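How to Record a Two-Handed Tabletop Run You Can Train On
Posted by Gualtiero Colombo, 10th November

Our method at Praltier is easy to describe. A person drives the two arms through a task, we record it, and a policy learns to copy the person, bad habits included. Most of my bad habits are now preserved in 289 episodes of a robot hesitating over a sponge.

This page covers the recording part. Training is on the Dokberg page, which I will finish when I feel stronger.

What you need
A two-arm robot with hands, a table, gray tape, and a few small objects that differ in shape. Three views: one from the head and one from each wrist. A free afternoon, which will become two.

Step 1: Tape the work area
Run the tape in a rectangle that both hands can reach. Objects start inside it. If a run ends with something outside it, mark the run as a failure and don't argue with the tape. In August I argued with the tape, and we threw out 200 episodes.

Step 2: Choose objects that need different grips
We use a sponge, a buzzer and a stylus. The sponge forgives almost anything. The buzzer only wants a push from above. The stylus is thin, lies flat, and is where careers go to die.

Step 3: Check all three views before you record
Park the hands, then save one still from each view. Do it at the start of every session, even if you checked an hour ago.

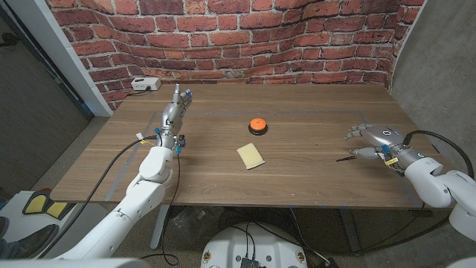

The head view, with the buzzer, sponge and stylus on the table.
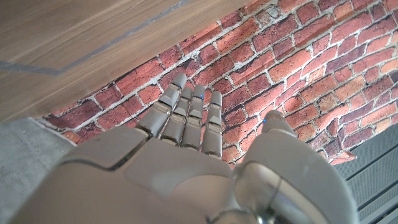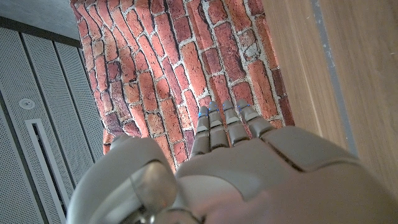 Both wrist views, fingers up against the brick pattern.

Step 4: Decide what each view is for
The head view tells the policy where things are. The wrist views matter in the last inch or two before contact. While the hands are parked, a wrist view can be mostly wall, and the policy will happily learn the wall if you let it. We trim the parked seconds from the start of every run. Before we did, our best checkpoint had strong opinions about bricks and none about sponges.

Step 5: Record in short blocks
Shuffle the object positions between runs. Stop when the driver gets sloppy, or ten runs before that if the driver is me. Name each block for the task and the driver. Llorente is our sorting script and it will reject anything called "final2".

Step 6: Hold some runs back
Keep one block out of training. Run 1906 looked perfect and scored terribly on the held-out block, so we went back and found I had used the same sponge position all morning.

How many runs is enough?
We planned on 1000. The Jeden baseline started pressing the buzzer reliably well before that, and still can't pick up the stylus. Neither can I on some days, so I count it as a faithful copy.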